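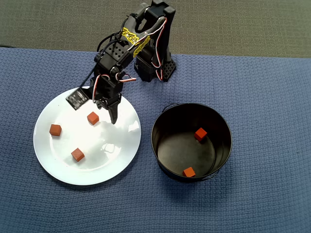

Sound is the weak point of most comedy sketches recorded at home, and a kitchen is the hardest room to record in. Tile, glass and bare counters return every consonant to the microphone a few milliseconds late. Cover the largest hard surface first. A textured cloth on the table, like the blue one under the white plate, takes the clatter off props and dampens the first reflection from below. Two layers are better than one.

Fri 20 December
By Inger Baldursdóttir
Filed under: Home Studio, Video & Comedy

Switch off the refrigerator before a take and put your car keys inside it, so that it gets switched on again. Compressor hum sits at 50 or 60 hertz with harmonics above, and a low-cut filter set at 100 removes the fundamental only.

Place the microphone above the performers, pointed down at the chest. Nine inches of extra distance is audible. If two people share one microphone, aim it at the quieter one.

Set levels on the loudest line in the script — usually the punchline — and leave 9 dB of headroom. Shouted lines clip, and clipping cannot be repaired afterward.

Record a minute of the room with everyone standing still. Lay it under the edit wherever a pause has been lengthened. Valdemar Fogh, who cuts the Brekville sketches, asks for a fresh minute each time a door or window has been moved.

Hang damp towels elsewhere. They drip.

Last updated: April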